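Rultar Bench Lidar Kit, Reviewed After a Long November

I bought the Rultar kit for the same reason most people buy a 2D lidar: the one on my little rover had started making a noise like a coffee grinder with a grudge. The old unit still worked, in the sense that it produced numbers. The numbers described a room with a few more walls than mine.

Price as tested was 120 dollars with the USB adapter, before shipping. Ploralero sells the same sensor without the adapter for less, and if you already own a serial board you should buy that one and stop reading.

In the box

You get the scanner, a short cable, the adapter, a mounting plate, and a bag of screws. The bag holds screws in two lengths. The manual mentions one. Guess which length bottoms out against the housing before the plate is tight. I used the short ones and a washer from my own drawer, and it has stayed put.

The manual is a folded sheet with a wiring diagram printed at a size suitable for ants. There is a better PDF on the support page, which I found after I had already worked out the pins with a meter.

Setup

The driver built on the first try, which made me suspicious. It needs a udev rule so the port keeps its name after a reboot, and Rultar includes one, except that the version I downloaded had the group name misspelled. Fix that, reload the rules, unplug, replug. The launch file then brings up the scanner and publishes on the usual scan topic. The frame name defaults to "laser_link" and my robot description says "laser", so I spent a pleasant while staring at an empty display before reading the warning that had been scrolling past the whole time. That one's on me.

Check which way the thing thinks is forward before you screw it down. The arrow on the housing points at the cable. Zero degrees in the data points away from it. I put a cardboard box in front of the rover, looked at the plot, and found the box politely following from behind. You can rotate the transform by half a turn or remount the plate. I rotated the transform, and left a comment in the file for whoever inherits it, probably me.

How it scans

Indoors, it's good. Walls come out as thin straight lines, and table legs show up as table legs from across the room. My hallway, which the old sensor drew as a mild banana, is straight again. Dark fabric still eats the beam. My black couch is visible up close and becomes a rumor farther off, but I haven't used a sensor at this price that does much better.

Glass is glass. The patio door doesn't exist as far as the Rultar is concerned, and the rover plans routes into the yard with great confidence. I have a strip of masking tape across the door at scanner height. It looks terrible and has saved one bumper.

Sunlight matters more than the product page lets on. With low afternoon sun coming straight in, I got a wedge of missing readings that swept across the floor as the day went on, like a very slow lighthouse. Close the blinds and it goes away. If you plan to run outdoors, look elsewhere.

Noise is the pleasant surprise. The motor settles into a hum I can ignore from the desk. At the highest spin setting there's a faint whine, and the dog leaves, so I run it one step lower and the mapping doesn't seem to care.

The problem with the cable

The connector on the scanner side has no latch. It's a friction fit, and on a robot that bumps over door thresholds for a living, friction has other plans. Mine worked loose twice in the first week. Both times the driver kept running and kept publishing the last good scan with a fresh timestamp. I want to be fair to Rultar, so I'll say only that a frozen scan wearing a new timestamp is the worst thing a lidar driver can do short of setting fire to the rug.

Venla Turunen posted a patch on the support forum that makes the driver shut down if no bytes arrive for a while. It's short, it works, and it ought to be in the release. A dab of hot glue handles the connector. Ruan Naidoo, in the same thread, recommends a zip tie through the mounting plate, which is neater and also means you can get the cable off again without swearing.

Support

I wrote to them on a Friday about the timestamp business and had a reply by lunch on the next working day, from a person who had clearly read the message. The reply said the fix was under consideration. It's been under consideration since. Still, I've had worse from companies charging more, including Horkcombe, who once answered a question about baud rates with a coupon.

Against the Horkcombe

The Horkcombe Mini is the other one people ask about. It has the latch. It has a driver that notices when it has been unplugged. It also has a plastic dome that picks up fingerprints from across the room, and shorter range than I need for the garage. For a small robot in a small apartment I'd pick the Horkcombe. For anything bigger, the Rultar, plus glue.

Score

I was going to give it 5 out of 6 and then remembered the frozen scan, so it gets 4. Patch the driver, fix the udev rule, throw out the long screws, and what's left is a solid indoor scanner at a fair price. I haven't sent it back, and the old one is in a drawer, where it can't hurt anybody.

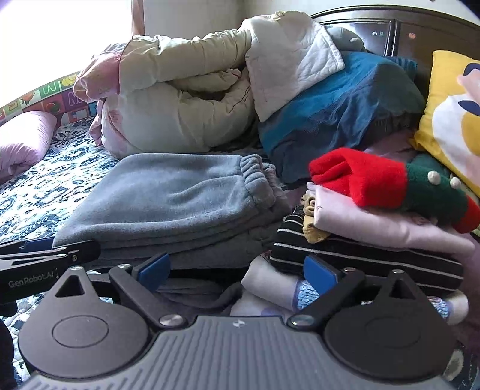 Does the Rultar need its own power supply, or can it run off the robot's USB port?

A USB port was enough for mine, plugged straight into the onboard computer. Through a cheap unpowered hub the motor kept stalling at startup, so skip the hub or get one with its own power brick.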